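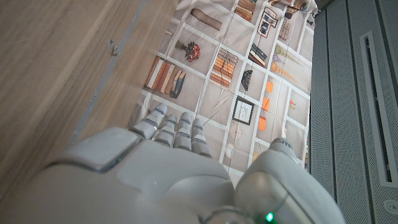
Testing a chore: pick up and place a small folded item

Before asking whether a two-armed robot can tidy a kitchen, test one small pick. The steps below take 30 minutes to set up.

1. Tape a rectangle on the table in gray tape. Every trial starts and ends inside it.

2. Route the wrist cables off the table edge and run both arms through full reach – slowly.

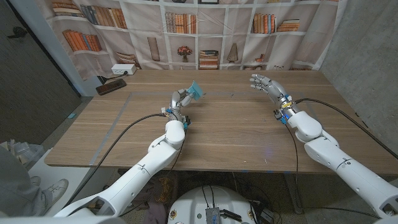 3. Keep the speed low for the first 2 trials. Log each as pick, drop or miss, and record the grip force.

4. Stand the item on its fold at the center of the rectangle. Reset it by hand after every miss.

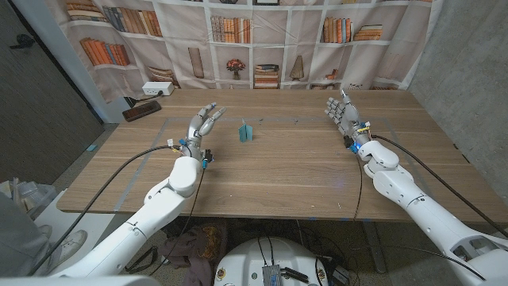 5. Approach with one hand only. Stop on first contact, then close the thumb.

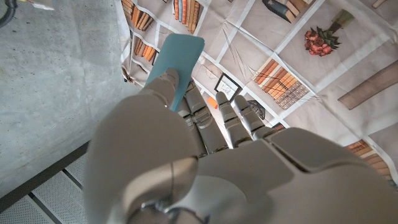

Finger contact on the teal piece, wrist view.

A clean pick is no proof of a finished chore. Repeat with a dish towel before drawing conclusions.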